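Sponges on the White Shelf
Photo gallery by Aslı Sarıgül, Mar 22, 2024

In January I began a small gallery series about ordinary things for cleaning. The first part was about brushes. The second part is about sponges, and the sorting of them on a low white shelf with two levels. I like this shelf very much. The paint is chalky, the edges are a little chipped, and the chrome legs make it look more elegant than it is.

My colleague Noemi Pennington asked me why somebody would photograph sponges. My answer is that each kind has its own surface, and we see it only when several kinds are near each other. Please look at the pores first and the colors second.
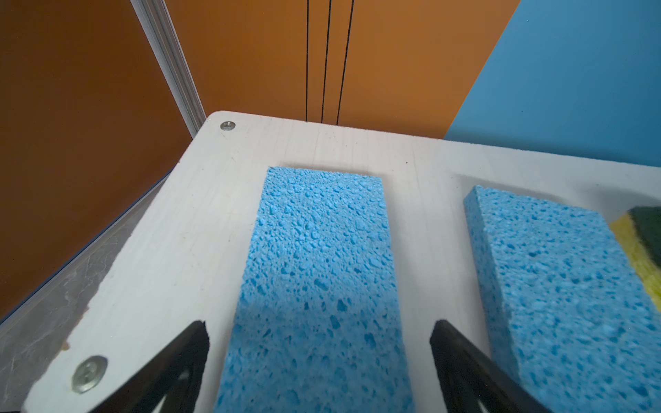
Blue cellulose on the white board, with large and small pores. At the right, a yellow sponge with a green scouring pad.

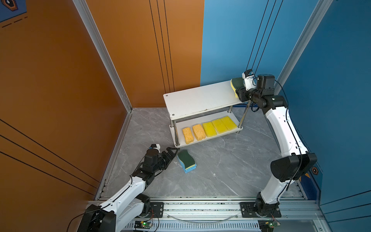
The lower level with its row of five: two orange-tan sponges, then three bright yellow ones with a smoother face.

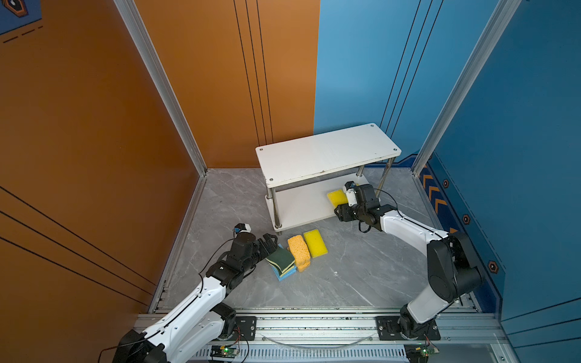
On the gray floor in front of the shelf: scrub sponges in a stack, orange-yellow cellulose next to them, and one flat yellow sponge lying diagonally.

For the sorting at home I use a simple rule, which I learned from Nadège Guérin when we shared a kitchen in Jindville. Cellulose goes with cellulose, and everything with a scouring pad stays together. The soft ones are for glasses and for the table. The scouring ones are for pots, and they never go near a glass. I change the sponge for dishes every 7 days, and the old one moves to the bathroom for 3 more weeks.

I also recommend to let a sponge dry standing on its long side, so the air can reach both faces. In a closed cupboard it gets a bad smell very quickly, especially the thick cellulose kind.

The full series has now 91 pictures. The next part will be about dish cloths, and Luzius Riedl has promised to lend me his old linen ones. If you have an unusual cloth at home, you can write to me through the contact page.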